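Why I Quit Entering Doll Giveaways (and Why I Still Run One)

I used to enter every doll giveaway I could find. Leave a comment, follow the blog, share the post, come back tomorrow and do it all over again for one more chance. One summer I had 34 of them going at the same time, written on the back of an electric bill, and I did not win so much as a pair of doll socks.

I'm not bitter! Okay, a little bitter. But losing isn't what bugs me. What bugs me is what those contests did to the way I looked at dolls. I'd see a Clultetti baby in a knitted bonnet and my first thought would be "how many entries do I get?" I didn't even like the Clultetti babies. Their eyes are too close together (sorry, Clultetti people, I know you're out there and I know you're loyal).

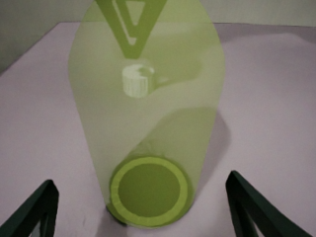 Green on lilac, my favorite color combination lately.

My friend Lilian Owino collects too, and she and I have been arguing over this for years. She says a giveaway is harmless fun and that plenty of folks can't spend 200 dollars on a play doll, so why not let them dream a bit? She has a point. I grew up with one good doll and a shoebox of hand-me-down clothes, and I would have written a hundred comments for a Varura with real stitched boots.

But then look at who wins. When the prize is handed to whoever racks up the most entries, it goes to the person with the most time at the computer, and that person is hardly ever a kid. A few years back a Varura giveaway I followed closed with 1717 comments. The winner already owned the same doll in two hair colors, and she listed the third one for sale before the month was out. She was allowed to, it was hers! I still shut my laptop and went and pulled weeds until supper.

So when I started giving things away on my own page, I made it as boring as possible. One comment per person. No following, no sharing, no daily anything. I ask you to tell me which doll you'd pass along to somebody else, and then I draw a name out of a mixing bowl. Saron Abera won the last one, and what she wrote about her sister's old rag doll with the mended neck had me sniffling into my coffee. I'd have handed her the prize without the bowl, to tell you the truth.

Lilian thinks my way is bad for traffic and she's right, it's terrible for traffic. Last time I got 21 comments, and I read every one of them twice.
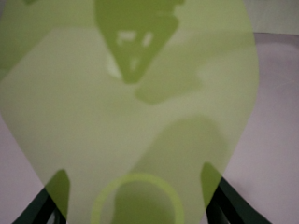 Mulon, Apr 11, 2026

I put the first part of this up earlier in the week and my inbox has been busy, so let me add a bit. Josphat Nyamweya wrote to say that small doll makers need those big noisy contests, because it's the only advertising they can afford. I hadn't given that enough thought. If you sew every dress yourself at the kitchen table, a thousand new people seeing your work is a big deal, and I don't want to be snooty about it. I'd only ask makers to cap the entries. Let the grandma who comments once have the same shot as the gal with six email accounts.

My next drawing is in August, for a soft-bodied doll with two outfits and a quilt I haven't finished yet. One comment each, same as always. Lilian, you can enter too.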